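Wednesday, November

Slept badly, woke at six. Müzeyyen Bilgin called before breakfast to ask if I still have the tennis balls for the Clirndale club, and I said yes, of course, without knowing where they were. I found them in the bag behind the door and put them on the gray counter by the curtain.

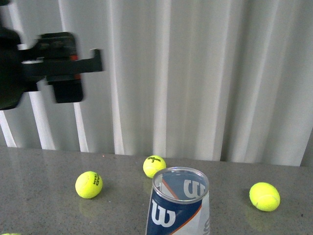

*Tennis balls on the speckled counter.*

I like this counter more every month. The stone is a little glossy and even a ball makes a small reflection in it. The white curtain I like less — it should be washed before winter, and I have written this already two times in this diary.

Hüsnü Kocabaş owes me 25 for the court in October. I will not ask him again until Saturday. He says the balls from Tuncer are cheaper, but I prefer HEAD, they feel better on my old racket.

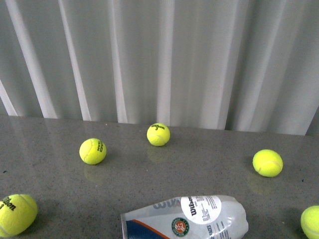
The plastic sleeves I always want to keep and then I throw them away. Müzeyyen uses hers for knitting needles, maybe I should give her mine.

Rain after lunch. Wrote to my sister, paid the electricity, made lentil soup with too much lemon. Practice is at 10 tomorrow, if the court is dry.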